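July, after supper

The roofer came. I say roofer, though the side of the truck said Nalter Exteriors and the man who got out of it told me three times that they are "a whole-home company." He was on the porch for twenty minutes before he looked up at the roof.

I had asked for one thing: a price to replace the flashing around the chimney and whatever shingles have to come up to do it. He had a tablet with pictures of other people's roofs. Some of them looked worse than mine. One of them had a tree in it. I asked if that was hail damage too and he said they see a lot of hail. We have not had hail since I put in the back fence.

Then he went up, and was up there for less time than it takes me to clean the kitchen gutter. Came down and said the whole south slope is "at end of life." That slope was done by Cowie, the old outfit on the county road, and I have the paper in the drawer saying it was a thirty-year shingle. I showed him the paper. He said those ratings don't mean what people think. Funny how his own shingle, something called Seta, comes with a rating that means exactly what I think.

His number for the flashing alone was $902. For the full slope he wouldn't write anything down until he had "run it with the office," but if I signed tonight there would be money off. Money off what?

I called Effie Ogilvie afterward. She had Nalter do her place in the spring and she likes them fine, says they were neat and picked up their nails. But she also said they found rot in her decking on the second day, 34 square feet of it, and that the price went up while she was at work. She never saw the rot. She saw a photo of rot. I'm not saying it wasn't hers.

Went up in the attic myself before dark with the good flashlight. There is a stain on the rafter next to the chimney the size of my hand, same as last year. I had drawn a pencil line around it and it hasn't crossed the line. The sheathing on the south side is sound everywhere I poked it, and I poked plenty.
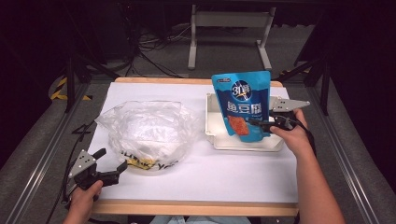
So I'm not signing. I'll call the fellow Effie's brother used, who works alone and doesn't have a tablet, and see what he says about flashing and only flashing. If he starts in on end of life too, I may have to listen.

There's also the coating, Nudia, that the hardware store keeps pushing at $122 a pail. The label says it seals anything. I read the back of it standing in the aisle and it wants a clean, dry surface over 50 degrees and doesn't mention chimneys once. Left it on the shelf.

Ladder is still against the house. Bring it in before bed.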